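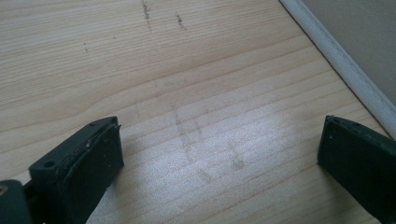
2021年7月30日

工坊里又有人要做机械臂了。昨晚群里发出来的方案是六轴,臂展写得很长,减速器选了两种,还在比价。往下翻到末端,只有一行字:“夹爪后补”。

我对这行字有意见,写一篇说清楚。我的看法是,在家里或者在共用工坊里做自动化的人,应该先做夹爪,用手拿着它干一段时间的活,再决定要不要做臂、做什么样的臂。顺序反过来,多半做出一台会挥手的东西,挥几天就收进柜子。

先交代我的立场从哪来。我在Stunach这间共用工坊待了几年,手头的项目叫Jultar,目标很小:把桌上的小零件夹起来,放到该放的格子里。螺母、铜柱、轴承、打印出来的小支架,都是做别的东西时剩下的。Jultar现在还没有臂,只有一把拿在手上用的夹爪,两根手指,墨绿色塑料件,内侧贴一条黑色的防滑垫。到目前为止花了1436元,里面有一半以上是花错的。这个数我后面还要说。

**为什么大家都从臂做起**

臂好看,这一条就够了。一台臂立在桌上,谁路过都要停一下。它还有现成的学问可以学,运动学、轨迹规划,教材一章一章写好了,照着推就能推出来,推出来屏幕上的模型就会动,很有成就感。夹爪没有这种待遇。夹爪的问题是垫子用什么料、手指前端留多宽、螺丝从哪一面拧,这些东西写不成公式,问别人也只能得到一句“你试试看”。

另外,臂的指标容易写。负载多少,重复定位精度多少,买减速器的时候商家都给你列好了。夹爪的指标写什么?“能夹住东西”。夹住什么东西?多大,多滑,平放还是立着,旁边有没有挨着别的东西?把这些写清楚比算一台六轴的逆解麻烦得多,于是就写“后补”。

可是一台臂能干什么,最后由末端决定。臂只负责把末端送到一个地方,到了那个地方之后的事,全是末端的。末端不行,前面那几个关节的精度就没有用处。末端如果设计得宽容,前面的关节粗糙一点也能过。我见过有人为了把重复精度再提高一点,换了整套减速器,然后用一对光面的打印手指去夹轴承,夹一个滑一个。那笔钱如果拿一小部分去买几种垫子,问题当天就解决了。

**拿在手上能学到什么**

手持夹爪的做法很简单。把夹爪本体装在一个握把上,开合用扳机或者用一个按钮控制,人拿着它,代替臂,去做原来打算让臂做的事。规则只有一条:只准用夹爪碰零件,另一只手背到身后。

第一天用这个规则,我连一颗螺母都没能从桌面上夹起来。螺母平躺着,手指前端是方的,还带一圈略高的边,贴着桌面往里合,边先碰到螺母,把它推走了。我在电脑上看这个模型看了好几个晚上,从没觉得那圈边有问题。它当初是为了给垫子挡一下,免得垫子往前窜。画图的时候很合理,碰到桌面就不合理。

这类问题在臂上也会暴露,只是暴露得很慢,而且容易怪错对象。螺母被推走了,你会先怀疑坐标没标定好,再怀疑某个关节有间隙,再去查控制程序,折腾两个周末,最后才低头看手指。拿在手上就没有这些可怀疑的。手是我的手,眼睛是我的眼睛,我知道自己对准了。没夹起来,只能是夹爪的事。

手还会告诉你另一件事:人会下意识地补偿。我夹铜柱的时候,总要把手腕往里转一点,让其中一根手指先靠上去,再合另一根。连着做了几天我才注意到这个动作。这个动作如果要交给臂做,就意味着末端需要一个旋转的自由度,还需要知道哪一根先碰到了。如果不想加这个自由度,就要在手指上想办法,比如让两根手指能各自退让一点。这是一个很具体的设计决定,我在拿起夹爪之前根本不知道有这个决定要做。

还有张开的宽度。最初的开口留得很大,想着越大越通用。用手一试,开得大,两根手指就占地方,零件挨着零件的时候伸不进去,还会碰到旁边的。后来我在程序里加了两档,一档全开,一档半开,挑散件用半开。这也是在手上试出来的,臂不会跟你说“太宽了”,臂只会把旁边的零件推倒。

**关于那1436元**

有人会说,做夹爪省不了多少钱,1436元也不算少。我把账摊开说。

最大的一笔是舵机。我前后买了三个型号,第一个力气不够,第二个力气够但是响,合到底的时候一直在抖,第三个才留下。控制板用的是一块Calvo,工坊里本来就有人用,接线和库都现成,这一笔花得值。紧固件和轴从Clurimar订,运费比东西贵,怪我分了几次下单。打印材料花得少,手指坏了再打一副就是。

真正花错的是在没动手试之前买的那些。一套我以为会用到的力传感器,到现在还在袋子里。一块为六轴准备的驱动板,也在袋子里。买这些的时候我脑子里想的也是一台臂,跟昨晚群里的方案没什么两样。所以我批评“夹爪后补”,也是在批评两年前的我自己。

如果当时先做夹爪,这笔账能省下一大半。更要紧的是,如果当时先做了臂,花出去的就不止这个数了,而且臂上的错误没法用重新打印一副手指来改。电机选小了就是选小了,连杆长了就是长了,改一处牵动一串。

**垫子**

我想单独说说垫子,因为这是讨论得最少的部分。

手指的塑料件可以打得很准,垫子却是消耗品。它会掉边、起毛,会粘灰。桌面上总有灰,木屑、打印碎末、擦不干净的铅粉,夹过几轮之后全到垫子上去了。粘了灰的垫子摩擦力会变,同一个零件,昨天夹得住,今天打滑,程序一个字没改。第一次碰到这种情况我查了一晚上代码。

所以我现在的主张是,夹爪的设计图里,垫子必须画成可更换的,不准用胶水粘死。手指顶面留螺丝孔,工具要能直接伸进去,不用先把整个本体拆下来。换垫子的时间如果超过一杯水的工夫,就不会有人去换,这在共用工坊里尤其如此,因为大家都觉得下一个人会换。

Wenceslao Zepeda不同意我这一条。他在工坊里做的是一套给苗盘移栽的夹具,他的看法是垫子应该粘死,坏了连手指一起扔,反正手指是打出来的,便宜,可更换的结构反而引入间隙和松动,夹软的东西时这点松动很讨厌。我承认他在他的用途上是对的。苗的茎软,受不了垫子来回错动。我夹的是金属件,松一点无所谓。我们为这事争了好几回,后来各做各的。不过他有一点和我一致:这种分歧要在手上争,在图纸上争不出结果。他的夹具也是先拿在手里用了一季,才装到滑台上去的。

**几种反对意见**

这个主张我在工坊里说过几次,收到的反对大致有下面几种,我觉得值得回应。

一种说法是,手持和装在臂上是两码事,人的手太灵活,手上能行的,臂上不一定行。这个说法成立,我前面讲的手腕补偿就是例子。但它支持的结论是“手上试的时候要留意自己做了什么补偿”,支持不了“手上不用试”。手上都不行的夹爪,装到臂上不会变好。手上行的夹爪,至少知道它在什么条件下行。我后来给握把加了一块挡板,顶着桌边移动,手腕转不了,就更接近一台便宜的直角滑台了。用挡板以后成功率掉了一截,掉的那部分就是人的灵活性在帮忙的部分,看得清清楚楚。

第二种说法是,夹爪可以买现成的。可以买。成品的气动夹爪又快又结实,但工坊里没有人愿意一直听气泵响。电动的成品价格放在那里,买一只够我做好几轮Jultar。而且买来的是本体,手指往往还是要自己配,于是又回到了手指前端怎么做、垫子用什么的问题上。买本体我不反对,我反对的是以为买了本体就等于有了夹爪。

第三种说法最实在:先做臂是为了学东西,本来也没打算让它干活。对这种人我没有意见。想学运动学就去做六轴,做完挥挥手,收进柜子,学到的东西是真的。我只希望申请占用公用长桌的时候写明白用途。工坊的长桌一共就那么几张,挂着“自动分拣系统”的名目占了一个季度,最后桌上立着一台没有末端的臂,别的组要用桌子只能等。这种情况从去年到现在发生了不止一次。

还有一种说法是针对我的:你到今天也没有臂,你凭什么说顺序。对,我没有臂。六月的时候我原本打算开始做,把要夹的零件列了一遍,总共14种,用手持夹爪一种一种试,有7种能稳定夹起来放进格子。剩下的里面,有几种薄垫片怎么都不行,贴在桌上,手指下不去。我面前有两条路,改手指,或者改桌面,比如在下面垫一层软的东西,让手指能往下压一点。两条路都跟臂没有关系。所以臂又往后推了。

我觉得推得对。如果现在有一台臂,它也只能夹那七种,而我会花时间去调它,调到它夹那七种夹得很漂亮,录一段视频发出去,剩下的七种就再也不提了。

**桌面也算机器的一部分**

试垫片的过程里,我对桌子的看法也变了。

以前我认为桌子就是桌子。现在我认为只要夹爪要从桌面上取东西,桌面就应该写进设计里,材料、颜色、反光、平不平,都要写。浅色的木头桌面在下午会反光,一片发白,人眼都要眯一下,以后如果加摄像头,这一片里的银色垫片基本看不见。木头表面还会留印子,蹭过的灰痕、铅笔道子,人一眼就知道那是脏,程序不知道。要么擦干净,要么换一块专用的垫板,要么让程序学会认,三种办法成本差很远,最便宜的是换垫板。

我见过的家庭项目里,很少有把桌面列进清单的。大家默认机器到机器底座为止。可是人拿着夹爪趴在桌上干半天活,就会发现自己的大部分动作都在应付桌面:把零件从印子上挪开,换一个不刺眼的角度,用一根手指把垫片推到桌边再夹。最后这个动作给了我启发,推到边上夹,薄的东西也能起来。当然,让机器这么做又是另一笔开销,还得防着掉下去。我还没决定。

**我建议怎么做**

对昨晚发方案的那一位,我的建议写得具体一点,可以照做也可以不理。

减速器先别买。把打算让机器干的活写下来,写到零件的名字。把这些零件找来,放在它们平时待的地方,不要摆整齐,机器以后碰到的就是不整齐的。

然后打一副手指,装在握把上,舵机用手边有的,控制板用工坊的Calvo就行,想借我的握把图纸可以直接去共享盘里取,挡板的图也在一起。用它干活,真干,别只夹一颗就算过。每次失败写一行,写零件名、姿态、怎么失败的。不用写原因,原因写得太早多半是错的。

等失败记录里开始反复出现同样的几行,就去改手指。手指改到不想再改了,回头看看自己的手在做什么动作:上下,左右,有没有转腕,转多少,要不要从侧面进。把这些动作数出来,机构该有几个自由度就有答案了。很可能用不着六个。Wenceslao那套移栽夹具最后只用了一条滑台加一个升降,活干得很好。也可能发现这个活用手持夹爪干已经够快,甚至用镊子更快,那就更好了,减速器的钱省下来可以做别的。

最后说一下工坊管理上的事。我提议以后申请长桌的表格里加一栏,“末端执行器现状”,填“已手持试用”“已有样件”或者“无”。填“无”的也可以批,但是批短桌,短期。表格我已经改好一版放在共享盘,跟握把图纸在同一个目录,有意见直接在上面改,下次碰头之前我会再看一遍。

垫片的事还没解决。周末我要试一种前端削薄的手指,去掉那圈高出来的边,看垫子会不会往前窜。有做过类似结构的,请在群里告诉我用的什么料。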